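Are robots that set the table and do dishes a real thing yet?

Posted in Home & Kitchen Help, Gillurville board

tenton_dad
My sister-in-law keeps sending me videos of robot arms laying out plates and says I should hold off on replacing our dishwasher. She swears that in a couple of years one machine will set the table, clear it and wash up. We have two kids, a small kitchen and a budget of 2000 dollars. I think she's dreaming, but I don't follow this stuff. Is anybody selling one that works in a normal house?

Asger Damgaard
I fixed packing equipment at the Hedlund plant for 14 years, so take this as a shop guy's view. Machines are great when the same part shows up in the same spot all day. Supper isn't like that. One bowl, a cup, a fork and a spoon on and around a mat is about as tidy as a table gets, and it's still a long way from my place after spaghetti.

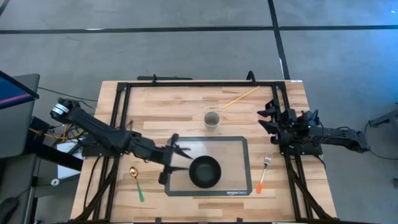

Can a robot arm load an ordinary dishwasher? In a demo, sure, slowly and with dishes somebody picked out ahead of time. I wouldn't trust one with a sink full of greasy pans and my wife's good glasses.

Ask who sets everything back up between tries. The videos skip that part. Also ask what happens when a fork lands under the bowl, or the cup gets knocked over with milk in it. At Hedlund we had a person standing by every line for exactly that kind of thing, and those lines only handled boxes.

Buy the dishwasher. A decent one is 500 at the Wesness outlet and they haul the old one off.

mopbucket2197
my robot vacuum gets stuck on the bath mat every single time so no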